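The Velletti Apology Was Written for the Ticket Desk

I have read the statement from the singer Velletti four times now, and I still can't find the part where anyone says what happened. Fans who paid for the May show in Arus waited until 11 at night, got 12 minutes of music and were sent home. The statement talks about "a difficult evening for everyone." It was a less difficult evening for those who got paid.

Hala Ghoneim, the tour's spokeswoman, says refunds are "under review." She said the same thing three weeks ago. Of the 2,628 people who bought tickets, 1,438 have filed a claim through Diltis, the ticket seller. I asked Diltis how many had been paid and got back a link to its help page. 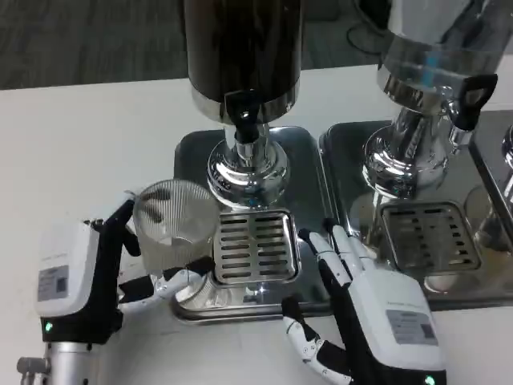
Drink dispensers on a white table.

We are now told a documentary will "set the record straight." Maybe it will. Its producer, Adel Slaoui, also manages the singer, and I have seen enough of these films to guess the order: the childhood home, the tears in the car, the comeback rehearsal. I doubt we will hear from the people in row 30 who missed the last train.

Samah Helmy, who runs the largest fan page, wants everyone to wait for the film before judging. Why? A film can tell us how Velletti felt that night. It can't tell a ticket holder where the money went, and Diltis could answer that by lunchtime if it wanted to.

I liked the second album, and I would like to believe the stories about exhaustion. Singers do get sick, and a canceled show is no crime. But a VIP package for that night cost $800, and the fees alone would have bought a decent pair of shoes. Pay the claims first. Then I'll watch the movie.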